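Gardine

Die Gardine (von niederländisch gordijn, dieses aus spätlateinisch cortina) ist ein feiner, meistens durchscheinender Fensterbehang. Sie hängt gewöhnlich auf der Innenseite des Fensters und soll das Tageslicht streuen, den Einblick von aussen erschweren und den Raum wohnlicher machen. Im heutigen Sprachgebrauch wird sie vom Vorhang unterschieden, welcher aus dichtem Stoff besteht und das Licht ganz oder zum grossen Teil abhält. Diese Unterscheidung ist nicht in allen Gegenden des deutschen Sprachraums gleich. In der Schweiz und in Österreich sagt man häufig Vorhang auch für den feinen Stoff, in Norddeutschland dagegen Gardine auch für den schweren.

Wortgeschichte

Das lateinische Wort cortina bezeichnete zuerst einen runden Kessel, später einen Behang. Über das Französische und das Niederländische kam es in der frühen Neuzeit in das Deutsche, und zwar zuerst in der Bedeutung des Bettvorhangs. Daran erinnert noch der Ausdruck Gardinenpredigt, mit dem die Vorwürfe gemeint waren, die eine Ehefrau ihrem Mann hinter den Vorhängen des Bettes machte. Die Wendung «hinter schwedischen Gardinen» für das Gefängnis ist jünger und stammt aus der Gaunersprache; sie bezieht sich auf die Gitterstäbe, für welche schwedischer Stahl als besonders fest galt.

Geschichte

Fenster mit Stoff zu behängen, wurde in Europa erst allgemein üblich, als Glasscheiben auch in bürgerlichen Häusern verbreitet waren. Vorher diente Stoff an der Fensteröffnung vor allem gegen den Luftzug. Im 17. Jahrhundert hing in vornehmen Räumen oft nur eine einzelne Stoffbahn, die man zur Seite zog. Das Paar von zwei gleichen Bahnen setzte sich danach allmählich durch, weil es der Vorliebe für symmetrische Räume besser entsprach.

Im 19. Jahrhundert wurde der Fensterbehang in mehreren Schichten getragen: direkt am Glas ein dünner Stoff, davor ein schwerer Übervorhang, oben ein Querbehang mit Fransen. Die Erfindung der Bobinetmaschine durch John Heathcoat machte den Tüll, der bisher von Hand gearbeitet war, zu einer Ware, die auch kleinere Haushalte kaufen konnten. Im sächsischen Vogtland entstand um Plauen eine grosse Industrie für Spitzen und Gardinen, ebenso wurde im schottischen und im englischen Gebiet um Nottingham produziert.

Mit der Moderne des 20. Jahrhunderts kam der reiche Behang in Verruf. Architekten verlangten glatte Flächen und grosse Fenster, und die Gardine galt manchen als Staubfänger. Verschwunden ist sie trotzdem nicht. In den Wohnungen der Nachkriegszeit hing sie meistens über die ganze Breite der Wand, vom Boden bis zur Decke, und bestand nun aus Chemiefaser, die sich leicht waschen liess und kaum gebügelt werden musste.

Material und Gewebe

Ältere Gardinen sind aus Baumwolle, Leinen oder Seide. Heute überwiegt Polyester, weil er lichtbeständig ist und beim Waschen wenig eingeht. Nach der Art der Herstellung unterscheidet man mehrere Stoffe. Voile ist ein leinwandbindiges Gewebe aus stark gedrehten Garnen und fällt weich. Batist ist dichter und hat eine glatte Oberfläche. Beim Tüll bilden die Fäden kleine, meistens sechseckige Löcher. Organza ist steif und glänzt leicht, Etamine dagegen ist ein offenes, eher mattes Gewebe.

Am unteren Saum wird oft ein Bleiband eingezogen – eine Schnur mit kleinen Gewichten –, damit der Stoff gerade hängt und bei offenem Fenster nicht in den Raum weht.

Aufhängung und Faltenwurf

Die einfachste Aufhängung ist die Stange mit Ringen. Daneben ist die Schiene gebräuchlich, in welcher Gleiter oder Röllchen laufen. Sie kann direkt an die Decke geschraubt oder hinter einer Blende verborgen werden. Der Faltenwurf entsteht durch ein Kräuselband, das an der oberen Kante angenäht ist. Wichtig ist dabei die Stoffzugabe: Für eine Schiene von 2 Metern braucht man bei doppelter Zugabe 4 Meter Stoff, bei geringerer Zugabe hängt die Gardine flach und wirkt ärmlich. Gleichmässige Wellen lassen sich auch ohne Kräuselung erreichen, wenn die Gleiter durch eine Schnur auf festem Abstand gehalten werden.
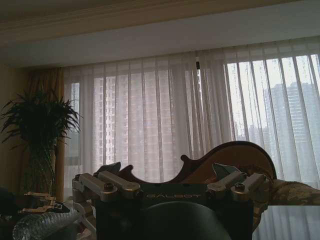 Gegen die lange Stoffbahn vor dem ganzen Fenster hat Maeve Kavanagh eingewendet, sie nehme dem Raum im Winter gerade jenes Licht, für das man die grossen Scheiben einmal gebaut habe, und im Dezember solle man sie deshalb den ganzen Tag offen lassen. Orla Lenihan hielt dem entgegen, dass gestreutes Licht tiefer in das Zimmer reiche und beim Lesen angenehmer sei als der helle Streifen direkt am Fenster. Die Frage ist nicht allgemein zu entscheiden. Sie hängt von der Himmelsrichtung, von der Dichte des Gewebes und auch von der Farbe der Wände ab.

Kurze Formen sind die Scheibengardine, die auf einer dünnen Stange nur den unteren Teil des Fensters bedeckt, und die Raffgardine, die mit Schnüren nach oben gezogen wird. Die Scheibengardine ist vor allem in Küchen und in Gaststätten üblich.

Wirkung im Raum

Der Sichtschutz einer Gardine beruht auf dem Unterschied der Helligkeit. Am Tag ist es draussen heller als drinnen, und der Blick von aussen bleibt am beleuchteten Gewebe hängen. Am Abend, wenn im Zimmer eine Lampe brennt, kehrt sich das Verhältnis um. Dann schützt nur ein dichter Stoff. Für die Wärmedämmung bringt die feine Gardine wenig. Hängt sie über einem Heizkörper, so kann sie die warme Luft sogar zum Fenster leiten. Auf die Akustik wirkt sie etwas, vor allem in hohen Tönen und bei reichlichem Faltenwurf.

Pflege

Weisse Gardinen vergilben durch Sonnenlicht, Küchendunst und Tabakrauch. Sie werden im Schonwaschgang bei niedriger Temperatur gewaschen, die Trommel soll dabei höchstens zur Hälfte gefüllt sein. Geschleudert wird kurz oder gar nicht. Viele Haushalte hängen den Stoff noch feucht auf, damit er sich durch das eigene Gewicht glättet. Leinen und Baumwolle sollten vor dem Nähen einmal gewaschen werden, andernfalls wird die fertige Gardine später zu kurz.

Siehe auch: Store, Jalousie, Rollo, Schabracke, Raffhalter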